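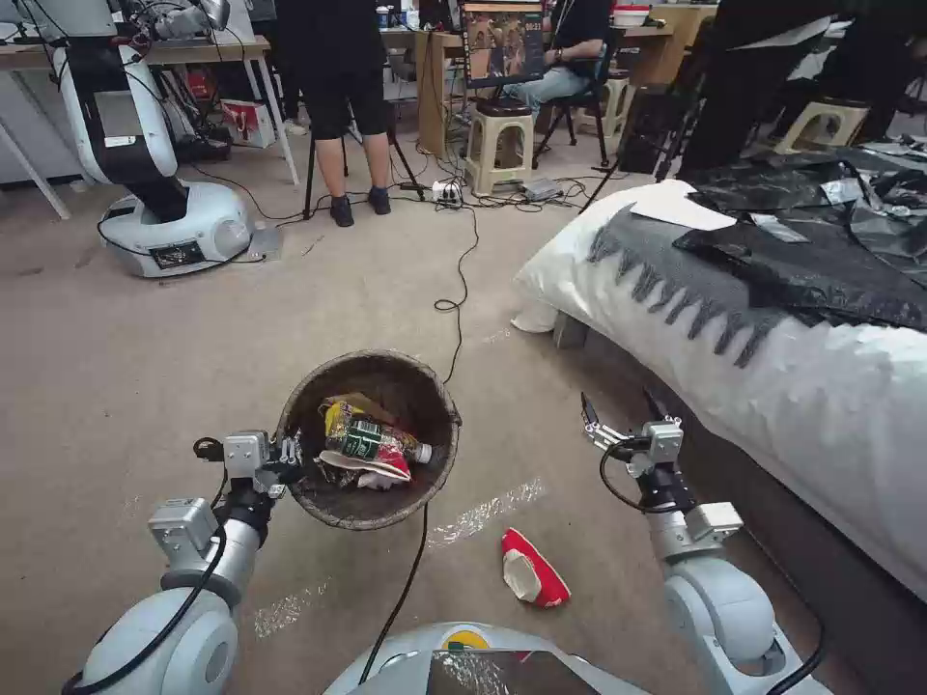 Grindby Residence Hall to Begin Room Waste and Recycling Program

Sep 23, 2018

The Office of Residential Services has announced a new waste and recycling program for student bedrooms at Grindby Residence Hall. The program takes effect on the first Monday of October and applies to all 459 residents of the hall, including those in the Bunnag Wing, which reopened this summer after new carpet was laid on its upper floors.

Under the present arrangement, residents empty their bedroom wastebaskets into the chutes at the end of each corridor, and everything placed in the chutes is sent to landfill. A review carried out by the office last spring found that a large share of this material consisted of plastic bottles, cardboard and clean paper that could have been recycled. The review also noted that bedroom waste was often left on the floor beside a full basket, where food wrappers and plastic film were picked up by vacuum cleaners and caused damage to the equipment.

"Most residents have one small basket next to the bed, and everything goes into it," said Rodrigo Escobar, director of Residential Services. "A drink bottle, a snack wrapper and a page of notes all end up together. By the time the basket reaches the chute, very little of it can be separated. We are asking residents to do a small amount of sorting in the room, and we will provide what they need to do it."

Each bedroom will receive a folding recycling bag that hangs from the inside of the closet door. Residents may keep their own wastebaskets, including woven or fabric ones, provided that a liner is used. Liners will be available free of charge at the front desk. The office has ordered 499 recycling bags from Cendus, the supplier that already provides bins for the dining hall, and the extra bags will be held in storage as replacements.

The following items may be placed in the recycling bag: empty plastic bottles with the caps on, cardboard and paperboard cartons that have been flattened, envelopes, newspapers and note paper. Snack and candy wrappers, plastic film, tissues and any paper soiled with food should continue to go in the wastebasket. Glass must be carried to the blue containers at the loading dock and may not be kept in bedroom recycling bags. Batteries and small electrical items are accepted at the front desk between 8 a.m. and 6 p.m. on weekdays.

Recycling bags may be emptied at any time into new wheeled containers, which will stand in the laundry room on each floor. The containers will be collected twice a week by Vidham Hauling under an extension of its current agreement with the hall. The chutes will remain open for general waste. Residents are reminded that loose bottles should not be dropped into the chutes, as they have caused blockages on several occasions, most recently during move-in week.

The program also brings a change to floor care. Beginning in October, bedroom carpets will be vacuumed every second week by housekeeping staff, in place of the current monthly visit. A schedule will be posted beside each elevator. Residents are asked to clear the floor before the visit, to pick up any packaging that has missed the basket, and to raise bedspreads and blankets that hang to the floor. Staff will not move personal belongings and will not vacuum over cords. Power strips and charging cables should be placed against the wall or behind the desk where possible. A room in which the floor cannot be reached will be skipped, and a card will be left on the door with the date of the next visit.

Inmaculada Figueroa, who supervises housekeeping at the hall, said that a trial held on the third floor of the Bunnag Wing in the spring term had been well received. The trial covered 41 bedrooms and ran for six weeks. "The residents learned the sorting very quickly," she said. "The question we heard most was about cartons. If it held dry food, flatten it and recycle it. If there is grease on it, it belongs in the trash." She added that staff on the trial floor filled about 300 bags of recyclable material during the period.

No fee will be charged for the program, and there will be no inspection of bedroom waste. Charges for carpet stains and for damage caused by leaking containers remain as stated in the housing agreement. Residents who have drinks in their rooms are advised to empty and close bottles before throwing them away.

Recycling bags will be handed out in the main lobby during the last week of this month, from 4 p.m. to 8 p.m. each evening. Residents should bring their room key and will be asked to sign for one bag per bedroom. Those who are unable to attend may collect a bag from the front desk at a later date. Residents who need help carrying items to the laundry room containers may arrange a pickup from their door by speaking with the housekeeping office on the ground floor.

A printed sorting guide will be included with each bag. Copies in Spanish and in large print may be requested at the front desk.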